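Forum > Wallets and Security > Seed phrases and backups

Passphrase on top of a 12-word seed: worth it or asking for trouble?

callari_node
Posts: 548

I finally moved my coins off the exchange in April and I'm having a great time learning all of this! My wallet gave me twelve words and now it offers an optional passphrase, which as I understand it makes a completely different set of addresses from the same words. I love the idea. Someone finds the words and they still can't get at the coins. But I keep reading posts from people who locked themselves out. What do you all do?

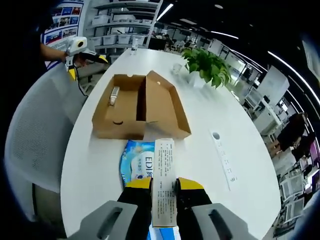 Re: Passphrase on top of a 12-word seed

bovisine
Posts: 1355

Do it! I've used one for years and it's my favorite feature. The thing to get into your head is that there's no wrong passphrase. Type it with one capital letter off and the wallet happily opens – it just opens an empty one, and your stomach drops. So write it on paper, exactly as typed, and keep it somewhere other than where the words are.

Then do a test. Send a tiny amount, wipe the device, restore from the words plus passphrase, and see if the tiny amount is there. I did this three times before I moved the rest.

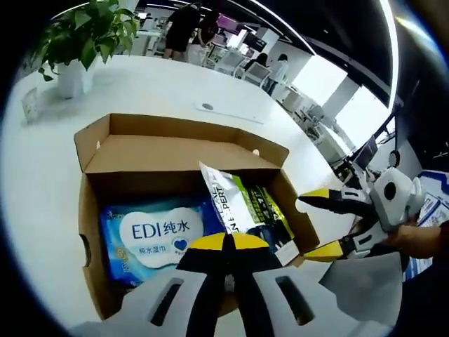 Also write down the fingerprint the wallet shows for that passphrase (eight characters, most of the good ones display it). When you restore, compare it and you know right away if you typed it correctly, before you even look at a balance.

Re: Passphrase on top of a 12-word seed

amano6
Posts: 100

I'm going to disagree, in a friendly way. For a first wallet I'd skip it. Far more people lose coins to their own clever setup than to a burglar who knows what twelve words are. Get the plain backup right, stamp it in steel, live with it for a while. You can add a passphrase any time, you just have to send the coins over to the new addresses.

And if you do want one, please don't use a single dictionary word. If somebody has the seed, they can run guesses on their own computer as fast as it will go.

Re: Passphrase on top of a 12-word seed

bovisine

Fair on the dictionary word, I should have said that! Mine is 6 random words off a dice list, all lowercase, single spaces. Easy to read back and there's no squinting at whether that's a zero or an O.

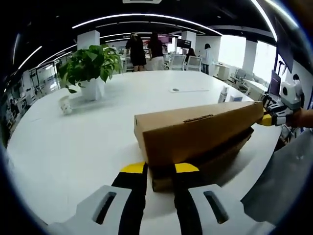

I still don't agree about waiting, though. Moving everything later means a fee and another round of checking addresses, and a lot of people never get to it. With an empty wallet the practice costs you next to nothing.

Re: Passphrase on top of a 12-word seed

callari_node

This is so helpful, thank you both! I didn't know about the fingerprint at all, just found mine in the settings menu. I think I'll leave the main coins where they are and play with a passphrase wallet on the side until restoring it feels boring.

One more question – does the same passphrase work if I restore in a different brand of wallet?

Re: Passphrase on top of a 12-word seed

amano6

If both follow BIP39, yes. Check the derivation path too, that's the one that bites people.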